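Thread: we've had the Zostmont hand kit on trial at our shop in Rirthorpe and I said I'd write it up. Posting as I go through my notes, so it may jump around a bit.

Short version for people who won't read the rest: good hand, decent sleeves, weak manual. I'd buy it with some changes to the order. Details follow.

What you get in the basic box is the hand, the wrist adapter, a wrist camera and its bracket, one cable set and a fabric sleeve. The long arm sleeve is extra. Get the long one.

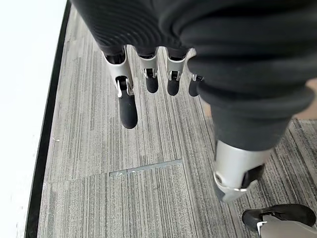
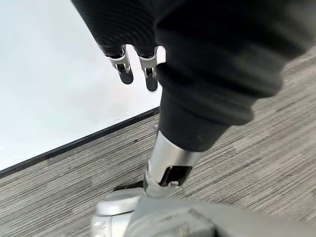 Wrist camera views, both over the office carpet.

14 replies · 31 likes

I'll start with the sleeves because that's what people asked about last time. The ribbed one goes around the back of the hand. It stretches and it stays put. I had no trouble with it riding up over the knuckles.

The big arm sleeve is looser. It bunches up when the elbow bends, and on our first mounting it hung into the camera view on every low reach. Rotating it a quarter turn before closing the strap helped a lot. The manual doesn't mention this.

You will always see some sleeve in the wrist view, on any mounting. I stopped fighting it. If your software needs a clear image, mask that area and move on.

3 replies · 12 likes

Fingers. Silver metal segment, rounded black tip, pins at the knuckle. The tips come off with a small driver and go back on the same way. I've had all of them off twice now and the threads still feel fine.

Tips are what wear out. Zostmont sells them in packs of 18. I'd order one pack with the kit, as shipping on a small parcel costs nearly as much as the tips do.

Grip on cardboard is good. Grip on fabric bags is good. Grip on shiny plastic film is poor until you raise the finger force one step above the default, and then it's acceptable. I wouldn't go two steps up with anything you care about.

5 replies · 19 likes

Thumb. It's a chunky piece and it gets in the way when you reach into narrow bins. We have a row of Sinley bins with a front lip, and I had to change the approach angle for those. On open shelves it made no difference.

Setup time. I got from sealed box to first finger movement in 60 minutes, working alone. Another half day went into getting the wrist calibrated properly. If you've done one of these before you'll be faster.

The calibration routine wants a clear floor or table in view and even light. Ours sits near a bright white surface, and the auto exposure kept drifting every time the wrist turned toward it. Locking the exposure fixed that. The setting is in the second menu, under "advanced," where you'd never look for it.

Carpet was fine, by the way. I'd been told the striped pattern would confuse the depth estimate. I ran the same routine over carpet and over a plain table and the results were close enough that I didn't bother saving both.

8 replies · 22 likes

Test run numbers. I set up 108 picks with mixed items, boxes and bags and a few odd shapes. It dropped seven. Five of those were the same item, a slick pouch that I probably should have left out.

After changing the force setting I repeated the pouch on its own a few times and it held. I didn't repeat the full set, so don't quote me on a total.

For comparison, the Shiferaw two-finger unit we used before was faster on boxes and hopeless on bags. If you only handle boxes, keep the simple gripper. It's cheaper and there's less to break.

6 replies · 27 likes

Price. The kit is 4,000 dollars for the hand with the basic sleeve. The long sleeve and spare tips are on top. There is a service plan and I didn't take it for the trial, so I can't tell you if it's worth the money.

Support. I wrote in twice. The first answer came the same afternoon and solved the problem (a cable seated one row over, my mistake). The second took six days and was a link to the manual page I had already quoted in my message.

About that manual. The wiring diagrams are good. The section on mounting is half a page and assumes you have their stand. We don't have their stand. The bolt pattern is given in a footnote.

Noise – quieter than I expected. You can hold a conversation next to it. There's a faint tick from the fingers when they close all the way, and it was there on day one, so I don't think it's wear.

2 replies · 9 likes

Cleaning. The sleeves come off and can be washed by hand in cold water. Black fabric shows every bit of lint, so keep a roller nearby. Wipe the tips with a damp cloth. Don't use solvent on them, the manual is clear about that at least.

Cable routing. Run it inside the long sleeve and leave a loop at the wrist. My first try had no slack, and the hand stopped short on a full turn and threw an error. The error code isn't listed anywhere. It's 4 if you need it.

Camera frame rate is okay. You'll get blur when the arm swings fast. For slow reaching it's fine and I didn't touch the default.

4 replies · 11 likes

Things I'd want changed: a real mounting section in the manual, the long sleeve included in the price, exposure lock on the first menu, and a slimmer thumb option for bins.

Things I'd leave alone: the finger tips, the ribbed sleeve, the wrist adapter. The adapter in particular went on without a shim, and I can't say that for the last two I bought.

A few people asked if it works with older controllers. Ours is the older one and it works, but you need the July firmware or later. The version it ships with is newer than that, so you only need to worry if you buy used.

Someone else asked about left and right versions. They sell both. Check the order page carefully, the two listings use the same thumbnail.

Also asked: can you run it without any sleeve. Yes. I did for one morning. Dust gets into the knuckles quickly in our shop and I put it back on.

7 replies · 15 likes

We're placing the order this week – one hand, long sleeve, one pack of tips, no service plan. I'll add to this thread once the tips have some hours on them.

If you have one already and found a better way to keep the big sleeve out of the camera, reply here. I'd like to see how you strapped it.

11 replies · 38 likes · 6 shares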